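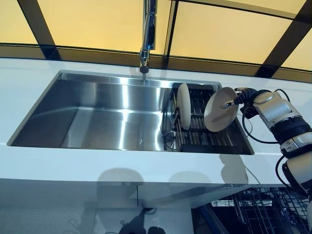

Water hardness and the dishwasher salt setting

Posted January 2019

The softener in our dishwasher was set wrong for as long as we have owned it. The machine is a Larno with a built-in ion exchange unit, and the factory default assumes moderately hard water. Ours is well past moderate. The symptom was a white film on glasses that got slightly worse each month and wiped off with vinegar, which points to calcium carbonate. Etching looks similar but does not come off with anything.

Hardness in this country is usually quoted either in grains per gallon or in milligrams per liter as calcium carbonate. One grain per gallon is 17.1 mg/L. Dishwasher manuals written for the European market use German degrees, where one degree is 17.8 mg/L. The two units are close enough that mixing them up does little harm. Mixing either one up with mg/L does a lot.

The utility report for Arriaga gives a single annual average for the whole district. I did not find it useful. The district blends two sources, a reservoir and a well field, and the ratio at any one house depends on which main it hangs off. I bought a drop titration kit instead. You fill the tube to the line, add the indicator, and count drops until the color goes from red to blue. Each drop is one grain in a 5 mL sample. If you want better resolution, triple the sample volume and divide the result by three.

I ran it on the kitchen cold tap and the garden spigot. Both were high, and they agreed to within a drop. The hot side read the same as the cold, as expected, although the water heater does precipitate some scale at the bottom of the tank. Flush the tank before trusting a hot side reading.

The dishwasher has 7 softener levels. Level 3 is the default. Our reading fell in the band for level 6. The level does not change how the resin softens the water. It changes how often the resin is regenerated with brine, so a low setting on hard water gives you a few good cycles followed by several bad ones. That explained why the film seemed random. I had been blaming detergent brands.

To change the level on this model, hold Start with the door open until the display shows the current value, press Delay to step up, then power off to save. The manual leaves out the power off step. I set it twice before I noticed it had gone back to 3.

Salt use went up, obviously. The reservoir holds a little over two pounds and now needs filling every few weeks. Use coarse salt with no iodine and no anti-caking agent. The Ponix brand is fine. Water softener pellets for a whole-house unit are the same chemical but too big to dissolve properly in a small reservoir, and they can jam the float that drives the salt light. Run a rinse cycle immediately after filling, as spilled brine will pit the stainless floor of the tub.

Rinse aid is a separate adjustment. With softened water it can usually come down. Streaks with a bluish tint mean too much, and round spots mean too little. I went from 5 to 3 and left it there.

Bogdan Gavrilă commented on my November post that a whole-house softener would have solved all of this. It would. The Munemero unit he linked to is a 63 pound install with a drain line, and there is no drain near our main shutoff. It also adds sodium to the drinking water unless you plumb a bypass to the kitchen cold tap. For one appliance I would sooner buy salt.

The existing film came off with 100 grams of citric acid in an empty hot cycle, followed by a normal load. Put the acid in the bottom of the tub and leave the detergent cup empty, because most detergents are alkaline and the two neutralize each other. I will titrate again in the spring, when the utility switches back to the reservoir.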